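Notes > Simulation > Grasping

Bowls are awkward for the planner I have been writing. Rosent started as a box stacker, and its grasp sampler still assumes that the thing to be picked up has two flat faces which can be squeezed from outside. A bowl has a rim and not much else. The outside is wider than the gripper will open, so the only sensible grasp is one finger inside the wall and one outside, which the old sampler never proposes.

The new sampler walks round the rim of the collision mesh, takes 200 candidate poses, and throws away any where the wrist or the finger links intersect something. The remaining ones are sorted by how far the arm has to travel. Each surviving pose gets 10 trials with small random offsets on the bowl position. I log the joint targets, the contact forces and the final pose of the bowl, and nothing else, as the logs were getting silly.

Sornine, the simulator, lets me attach one view to the room and one to the wrist. I keep both open when stepping through a trial, mainly to check that the rim pose and the wrist pose agree about which side of the wall the fingers are on. A sign error there cost me most of February.
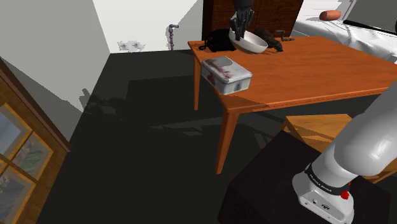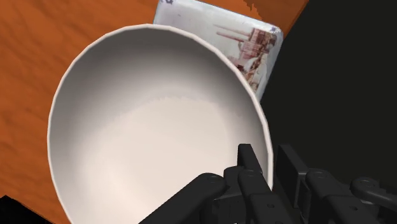
Room view first, then the wrist view; the white bowl and the gripper are in both.

The render mesh has a faceted lip, and the facets are easy to make out from close up. The collision mesh is a separate decomposition and coarser still. With the default settings it filled in the bowl completely, so the solver treated it as a solid puck and every inside finger was rejected. Raising the hull limit fixed that, at the price of a slower contact step. The current mesh has 2856 triangles before decomposition, and I have not tried to reduce it.

Two things are still wrong. The first is that the sampler takes no account of neighbours when it scores a pose, only when it rejects one. A box right next to the bowl leaves a few legal poses with hardly any clearance, and the planner will happily pick one if it is nearest. I have a clearance term on the branch called Bråten, but the weight is a guess.

The second is timing. A full plan takes 330 milliseconds on my machine, and most of that goes on inverse kinematics for poses which the collision check then discards. Swapping the order of the two is not quite possible, as the link check needs the joint angles, but the gripper alone can be tested first against the scene. Tarnberg, the small library I use for distance queries, already supports this if the gripper is registered as a free body.

I will do the reordering before touching the clearance weight. The config files are in the usual place, with the old sampler left in behind a flag.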